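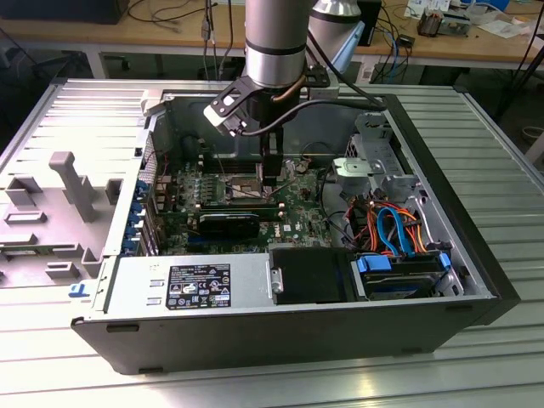 戴尔旧塔式机平放拆解：先出显卡还是先出硬盘架，顺便问铝型材台面垫什么

发表于 2022年11月22日　板块：整机拆装与维修　浏览 717

横放派（楼主）
Zerandale 那批退役塔式机到了，要做的事情是：开侧板，登记板卡，出显卡，出硬盘，看 CPU 座状态，能用的重新涂硅脂装回去，不能用的拆料。机器是戴尔的黑色塔式，侧板拿掉以后平放，开口朝上。电源在靠操作者这一侧，主板居中，硬盘和盘架在右手边，扩展槽挡板在左手边。下文说的左右都按这个摆法。

工作台是铝型材拼的，表面一条一条的筋，横向走。优点是平，刚性够，夹具好固定。缺点有两条：小螺丝会掉进槽里；机箱外壳的漆面在筋上拖动会留印。

我目前的顺序：
一、断电，拔电源线，按住开机键放电。
二、拍一张走线，主要是电源线束和那根亮蓝色 SATA 线。
三、拔 SATA 和硬盘供电。
四、出硬盘托架。托架是蓝色塑料的，两侧有卡扣，捏住往外抽。
五、松左侧挡板的蓝色卡扣，出显卡。
六、处理 CPU 座周围。

问题一：第四步和第五步有没有必要对调。显卡横在主板中下部，手伸到 CPU 座的时候会碰到它。我习惯先出硬盘，理由是硬盘怕磕，先离开工作区。但同组有人坚持先出显卡。
问题二：台面垫什么。
问题三：蓝色卡扣发脆怎么判断，有没有不掰断的办法。

二楼　槽口朝北
先出显卡。硬盘在托架里是有保护的，塑料托架加金属盘仓，磕不到什么。显卡装在槽里，平放时反而是板上最突出的部件，任何工具从上面下去都可能碰到散热罩，受力直接传到插槽。插槽焊点坏了整块主板降级成料。
先出显卡，CPU 座下方就空出来了，后面的活都好干。
另外，放电不要只按一下，按住几秒。

三楼　热风枪不借
反对二楼。先拔线束再动显卡，这个次序不能乱。电源线束从右边散开，橙红黄黑一大把，拔显卡时手肘压在线束上，容易把硬盘供电头别歪。我见过供电头塑料壳裂的，铜片露在外面，这种盘重新上电有风险。
所以线先走，硬盘顺手就出了，显卡排后面。楼主原来的顺序没问题。

四楼　槽口朝北
三楼说的是线束管理问题，跟硬盘先后没有关系。线拔掉以后往右边拨，用魔术贴扎一下，硬盘留在仓里完全可以。
“顺手就出了”这种说法在单台上成立，批量做的时候每换一个部位都要换一次手位。从左到右，显卡、主板、硬盘，手位只走一遍。

五楼　盘仓回声
说下蓝色卡扣。材料具体是什么不清楚，我这边只按手感分：
掰动时有弹性、松手能回位的，正常使用。
掰动时有细微的响声，或者根部发白，不要再反复开合，只开一次，装回时改用螺丝压挡板，前提是你的机箱有螺丝孔位。
已经断的，断片一定要找出来。平放状态下断片十有八九掉在主板上或者扩展槽里，颜色是蓝的，在绿板上好找，掉进黑色插槽里就难了，要用手电斜着照。
温度有影响。十一月仓库没暖气，机器从货架上拿下来直接掰，断的比例明显高。先在室内放一夜。

六楼　横放派（楼主）
谢五楼，放一夜这条我加进流程。Zerandale 的货确实是当天从冷库房拉过来的，我们当天就开了，断了几个，原来以为是老化。
给四楼：手位的说法有道理，但我们登记系统是按部件类别录入的，存储类排最前，录完才能开下一项。系统用的 Flondengate，字段顺序改不了，或者说我没有权限改。所以实际操作还受这个约束。

七楼　槽口朝北
那就让录入的人去排队，别让拆机的人迁就表单。先拆下来贴标签，统一录。

八楼　热风枪不借
贴标签统一录，混件的概率你算过没有。硬盘涉及数据清除记录，必须跟整机编号一一对应。我们这边规定硬盘离开机箱的同时就要扫码。显卡可以后补，硬盘不行。
这一条跟拆装力学无关，但在单位里它优先级最高。

九楼　槽口朝北
硬盘留在仓里，就不存在离开机箱的问题。先出显卡，最后出硬盘，出的时候扫。你这个规定和我的顺序不冲突。

十楼　热风枪不借
不冲突，可以接受。但 Flondengate 的字段顺序还在那里，楼主绕不开。

十一楼　细牙粗牙
台面的问题没人答，我来答。
不要用普通橡胶垫，普通橡胶垫一般不防静电，而且软，机箱放上去会慢慢歪。用防静电台垫，双层的那种，上层耗散下层导电，引一根线接地。铺之前把型材的筋擦干净，槽里有铁屑的话吸掉，垫子压在铁屑上会鼓包。
我在用的一块 136 元，够放下一台平放的塔式机，右边再放一个螺丝盘就不够了，要买大一号。
如果台上有夹具必须直接锁在型材上，就别整张铺，裁成条，压在机箱底下两侧，露出中间的槽给夹具用。

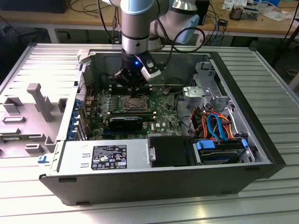 裁条有个细节，条的走向要跟型材的筋垂直。筋是横着走的，条就竖着放，这样机箱的重量分到多根筋上，推拉的时候垫子不跟着滑。我最早是顺着筋放，条卡进槽的边缘，机箱一头高一头低，装 CPU 的时候扣具两边受力感觉不一样。
条的厚度要一致，从同一张上裁。别拿旧的新的混用，旧的已经压扁了。

十二楼　横放派（楼主）
明白。夹具确实要锁在型材上，整张铺不现实，我按条裁。
扣具受力不一致这个现象我也遇到过，当时以为是扣具变形，换了一块主板还是一样，现在看可能是台面。回头用水平尺量一下。

十三楼　涂层厚度
机箱歪那么一点不会影响扣具。扣具的力是杠杆在框架内部闭合的，跟机箱放得平不平没有关系。你们感觉到的差别大概是手腕角度。
真正要看的是散热器那一步。散热器如果是螺丝固定到主板或者机箱上，机箱底下悬空，按压时底板会有弹性变形，对角上螺丝的时候第一颗会偏紧。这种情况需要在主板正下方的位置补一根支撑条。

十四楼　细牙粗牙
接受，我描述不严谨。我指的是压杠杆的手感，没有测过力。主板正下方补条这一点同意，我一直是放三根，两边加中间，只是前面没写。

十五楼　涂层厚度
那就对了。
补充硅脂。旧硅脂干成粉的，用无尘布蘸异丙醇，从外圈往中心擦，擦到布上没有灰色为止。不要从中心往外推，会推进 CPU 座框架的缝里。机箱平放的时候推出去的渣不会自己掉走，就停在座子旁边那排电容中间，非常难清。
涂的话我用 Shenoy 的灰色硅脂，中心一点，靠扣压力铺开。稠度偏高，冬天出管困难，捂一下再挤。

十六楼　盘仓回声
电容中间的渣用防静电毛刷，朝一个方向刷，另一只手拿吸尘器小口接着。不要用压缩气罐对着吹，平放的机箱像个盆，吹起来的东西最后还是落回来，有一部分进内存槽。
内存槽不用的时候两头的卡子合上，不然刷毛会挂住。

十七楼　扎带用完
新人问一句，为什么一定要平放？我家里那台一直是立着拆的，侧面打开，人坐在地上，没出过问题。

十八楼　横放派（楼主）
立着可以拆，但有几件事会变难：
显卡松开卡扣以后自重往下坠，需要一只手托着，另一只手才能按插槽末端的锁扣。
螺丝拧下来往机箱底部掉，可能滚到电源后面。
CPU 从座里取出时容易滑，针脚或者触点受损的概率高。
单台、熟手，问题不大。我们这批超过 300 台，平放是固定工序。

十九楼　扎带用完
懂了。那平放的时候电源要不要拆？电源上那张标签很大，看着像是不让动。

二十楼　热风枪不借
标签是认证和警告信息，不影响你把整个电源取下来。但是别开电源外壳，里面的电容带电时间比你想的长。
流程上能不拆就不拆。这类品牌机的电源，接头定义是否跟标准件一致要一台一台看手册，装错的后果比省下来的钱大。只有两种情况我会出电源：风扇异响，或者整机报废拆料。

二十一楼　槽口朝北
第三种情况，要换整条线束。线束在主板右侧那一段弯得很急，老机器绝缘皮会硬。捏一下，发硬没关系，有裂纹就得换，多数电源的线是焊死的，换线等于换电源。

二十二楼　热风枪不借
同意。检查线皮可以并进拔线那一步，不额外占工时。

二十三楼　细牙粗牙
螺丝刀也说一下，楼里没提。机箱内部的活别用强磁批头，吸力够把螺丝带上来就行。我换成 Stuvel 的可调扭力起子之后，主板螺柱滑牙的情况没再出现。调到最低两档之间，听到响就停。这个起子的缺点是杆短，显卡在位的时候下不到它后面那颗螺丝，要么加长杆，要么先出显卡。

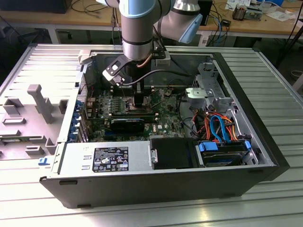
加长杆会引入晃动，扭力读数也跟着不准，所以我的做法是先出显卡。这算是给四楼投一票，不过理由跟他的不一样，他讲手位，我讲工具可达性。
显卡出来以后平放在防静电袋上面，不要放进袋子又马上拿出来，反复抽插会刮到金手指。散热罩朝上还是朝下看卡的形状，哪面平就哪面朝下。

二十四楼　涂层厚度
放袋子上面要注意，有些屏蔽袋外层是导电的，卡上如果还带着没放完电的电容，短路一下不好看。放泡棉上比较稳妥，要黑色导电泡棉以外的那种，粉色防静电的即可。

二十五楼　细牙粗牙
机器断电那么久，卡上不会剩多少。但泡棉确实更好，改。

二十六楼　横放派（楼主）
汇总一下，准备按下面的版本试行：

一、机器入室放一夜，再上台。
二、型材台面吸净，放三根台垫条，走向与筋垂直，中间那根对准主板。
三、断电，按住开机键放电。侧板拿掉，开口朝上，电源靠操作者。
四、拍走线。拔 SATA 和硬盘供电，同时捏线皮查裂纹，线束往右拨，魔术贴扎住。
五、硬盘留在蓝色托架里，不出仓。
六、松左侧蓝色卡扣，每个只开一次。按显卡插槽末端的锁，垂直向上取卡，放粉色泡棉。
七、CPU 座周围清洁，从外往中心擦。电容之间用毛刷加吸尘。
八、涂硅脂，装回散热器，对角上螺丝。
九、出硬盘，出仓即扫码。
十、电源默认不动。

Flondengate 那边我问过管理员，存储类可以先填“在位”，离仓时再改状态。这样字段顺序的限制就绕开了，不用改表。

二十七楼　热风枪不借
“在位”这个状态要设超时提醒，不然会有机器写着在位，盘早就拿走了。其他没有意见。

二十八楼　盘仓回声
第六条建议写清楚，卡扣开之前先看挡板有没有顶住。挡板顶着的时候硬开，脆不脆都会断。用手指把显卡挡板往主板方向轻推一点，卡扣上的力就没了。

二十九楼　槽口朝北
第四条的扎带位置别太靠近硬盘仓，第九条出硬盘的时候托架往外抽，会带到线。扎在靠电源那一头。
第八条应该在显卡装回之前做完，你没写显卡什么时候装回。

三十楼　横放派（楼主）
漏了。显卡装回放在第八条之后、第九条之前，判定拆料的机器跳过这一步。扎带位置和挡板预推也写进去。
还有一个没解决：黑色那块塑料盖板，在硬盘左边，带一个银色小片的，我没搞清楚从哪个方向开。推过，不动，没敢用力。

三十一楼　盘仓回声
看型号。先别撬，用手电照一下边上有没有卡槽，银色小片如果能按下去，一般是先按再推。按不下去就翻服务手册，按机身标签上的编号查。

三十二楼　细牙粗牙
我这边有一台外形接近的，明天上班看一眼再回。

三十三楼　扎带用完
蹲结果。另外请问粉色泡棉买多厚的？

三十四楼　涂层厚度
能让卡的边缘不碰台面就够。挡板那一头比较低，让它悬在泡棉外面，别压着。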